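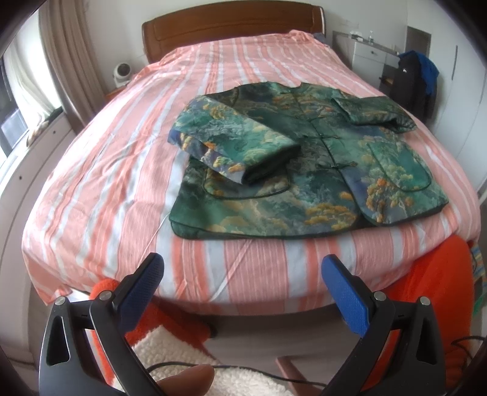 Hi, I'm Marlene Bezerra, and I look after the handheld grippers at Favwood. We have 72 of them out with people who fold laundry at home, and I can't keep up with the bench work on my own anymore - so I'm hiring a part-time gripper technician!

Most of the job is routine. You'd swap worn finger pads, check the pivot screws, clean lint out of the joints (so much lint), and make sure both fingers open evenly before a unit goes back out. Every gripper gets a full service at 2,000 folds. Sometimes you'll be on the phone walking somebody through a loose cable while they've got a shirt half folded on the bed, so patience helps a lot.

You don't need a degree. If you've fixed bikes, sewing machines or printers, I'd love to hear from you. I'll train you for the first two weeks, and after that it's three days a week at our Ravn Street shop, with tools provided.

Send me a few lines about something you've repaired, even if it fought you the whole way. Adanech Lencho and I read everything that comes in. Posted 2024-06-12, open until the end of the month.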